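3.2 Rack, crockery and surface

All trials in the crockery part of the study used the same class of objects: household mugs and plates, and a wire rack to hold them. The rack stands towards the far side of the table, and its position was noted at the start of each block. 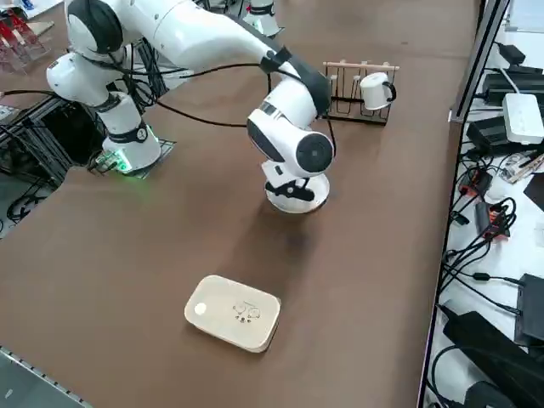
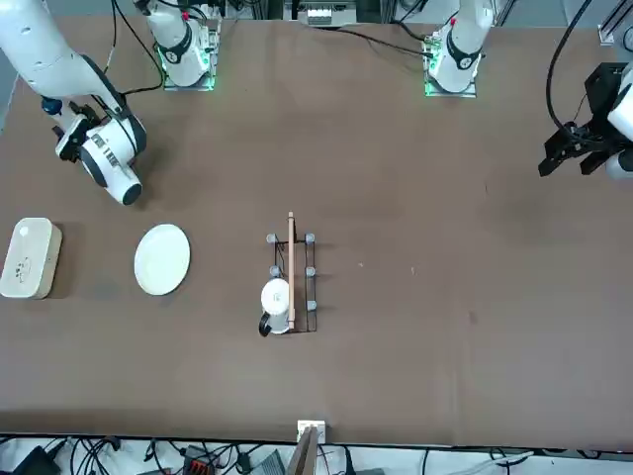
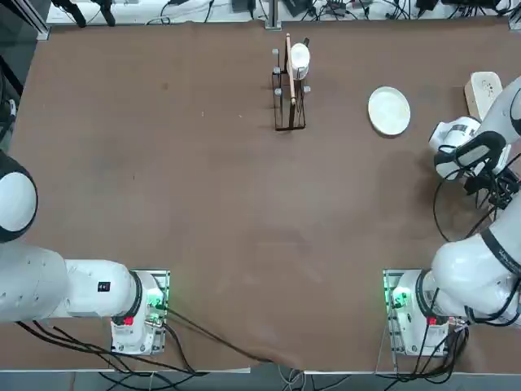
Figure 4. The brown work surface, from three viewpoints.

The storage of crockery in small kitchens has mostly been studied as a question of capacity, that is, how many items a rack or shelf will hold for a given footprint. Our concern is with the order in which places are filled, and with how much of the nominal capacity remains usable once the first items are in. A mug hung from a hook takes up more room than its own width, and its handle and rim restrict which neighbouring hooks can be reached without contact. With a single mug on the right end of the rack and the other hooks free, as in the first view of Figure 4, the mug hangs at a tilt with its opening to the left, so that the rim and not the handle faces the next position along. We call this arrangement rim-inward. The opposite case, handle-inward, occurs when the mug is turned before hanging, and it was treated as a separate starting condition.

Starting conditions were drawn from a list of 56, prepared by Mirjam Hermans from the pilot sessions at Tillside. Each condition gives the number of mugs already hung, their positions and their orientation, together with the place of the plate on the table. Conditions in which two mugs touched at the start were removed from the list, as were those in which a mug could not hang freely. A total of 300 trials was run in October. Of these, eight were discarded before analysis: five in which the rack was displaced during hanging, and three in which the starting condition had been set out wrongly.

The plate was included in order to vary the clear area in front of the rack. It was laid flat and empty, and its distance from the front of the rack was measured from rim to nearest rod along the surface. Where this distance was short, the approach to the lower part of the rack had to be made from the side or from above. We did not vary the diameter of the plate, and the results should not be extended to side plates or bowls without further work.

Two measures were taken from each trial. The first, usable remainder, is the number of hooks that can still take a mug without contact with one already hung, divided by the number of free hooks. The second, settling angle, is the tilt of the mug from the vertical at rest, read from the line of the rim. Readings were made independently by two people and the mean was used. Where the two readings differed by more than four degrees - most often with the mug seen nearly end-on - a third reading was taken and the median of the three replaced the mean.

Usable remainder fell most sharply when the first mug was placed at an inner hook. Filling from one end inwards preserved more of the rack, and in 82 of the retained trials every free hook was still usable after the second mug had been hung. The orientation of the first mug had a smaller effect than its position, although the two were not independent: a rim-inward mug at an end hook left more room beside it than a handle-inward mug at the same hook. This agrees in part with the hanging-order rule proposed in the Comberg study, where only handle-inward placements were examined. It does not agree with the Pranska layout model, which treats each hung mug as a cylinder with a vertical axis and therefore takes no account of tilt.

Settling angle varied little between repeated placements on one hook but differed between hooks. We attribute most of this to the shape of the wire loops. The correction suggested by Lodhi, in which a fixed angle is subtracted for each hook, was applied before the comparison in Section 4.1.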